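Ticket: Label printer skips every other label after the Uleo update
Status: Solved (workaround, see the end) 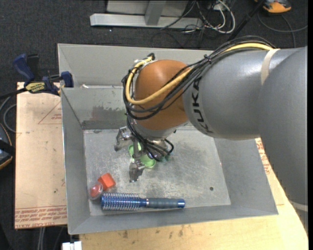
The gray bin on the wooden table, KUKA arm reaching in

Hi all! I'm opening this one again because the old thread got closed before I had a chance to reply. I run shipping at a small parts outfit in Clumcombe, and our label printer has been driving me up the wall since the October update to Uleo.

What happens: I send a batch from the order screen, the first label comes out perfect, then a blank one, then a good one, then a blank one, and on it goes to the end of the roll. Single labels are fine. Batches of up to 6 are fine too (weird, right?). Anything bigger and the blanks start.

Setup: Uleo desktop on an older Windows machine, printer plugged in by USB, no hub. Labels come from Biltotora, the plain white ones with the gap in between, same part number we've ordered forever.

What I tried, in order:

Turned everything off and on. No change.

Ran the printer's own calibration by holding down the feed button. It spat out a few labels, blinked and went back to ready. Same problem on the next batch.

New roll, then a roll from a different box. Same.

Swapped the USB cable for the one off the scanner. Same, and now I had a scanner with no cable – put it back before anyone noticed.

Uninstalled the driver and put it back. This one made it worse for a while! It went to a default page size and I got half of an address on each label. Fixed that by typing the size in by hand.

Printed the same batch as a PDF, then printed the PDF. No blanks at all. 48 labels, all good. So the printer and the rolls are okay, and I'm pointing my finger at whatever Uleo sends when it prints direct.

Update, Thursday morning: support wrote back and asked for the log file. It was in the Từ folder, which I would never have found on my own (that's the name of the print module, apparently). The log had the same line over and over: "page height 145, media height mismatch, advancing." I don't know what the 145 is measured in, but our labels definitely didn't change size.

Second update, same day, 2:30: got it working! Under Print Setup there's a tab called Batch, and in there is a box labeled "Add separator after each item." It was checked. I never checked it, and I'm guessing the update did. Unchecked it, saved, closed Uleo all the way (the little icon by the clock too, or it doesn't stick) and ran a batch of 30. No blanks.

Two things still bug me. The box checks itself again if you switch to another printer profile and come back, so I've taped a note to the monitor. And I still have no idea why small batches were okay with the box checked. Support says they've passed it along – I'll leave the ticket on Solved for now and open it back up if the next update brings the blanks back.

If you're seeing the same thing, try the PDF trick first. It takes a minute and you'll know if it's your printer or the software.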